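Wultine path runs: README

By Meirion Griffiths
27 August 2023

Print this page | E-mail this to a friend

# Read this before you train on anything

Hello! This is the data card for the Wultine outdoor driving set, which we put together at Botunness with our little wheeled robot, Eltlow. There are 300 clips, and 9 of them end in a fault. I've left those 9 in because they're the bit I keep getting asked about.

## What went wrong

Eltlow steers by finding the edges of the path. Under trees it managed nicely, then it would get to a bright patch, lose the right-hand kerb and wander towards the verge (slowly, thank goodness, but it's a heavy old thing and I don't fancy it meeting anybody's ankles).

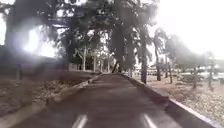 My first guess was the steering motor, so I spent a very dull evening swapping it. No change at all! The logs showed the edge finder's confidence dropping to nothing while the drive carried on at the last good speed. It should have stopped. The stop rule was in the code, but I'd left it switched off after a bench test. My fault entirely.

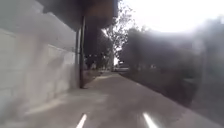 So the rule is back on, and it now trips after 13 bad readings in a row. I've also asked Bouchard, who make the controller, whether it can refuse to start with the rule off. Still waiting.

## Using the clips

- Fault clips have `fault` in the label column. Please don't mix them in with the good driving.
- Exposure was left on auto.
- Steering values after a fault are rubbish, bin them.

I'm hoping to redo the glare runs in December, when the sun's lower.

We use cookies to remember your settings. OK | Sign up for the newsletter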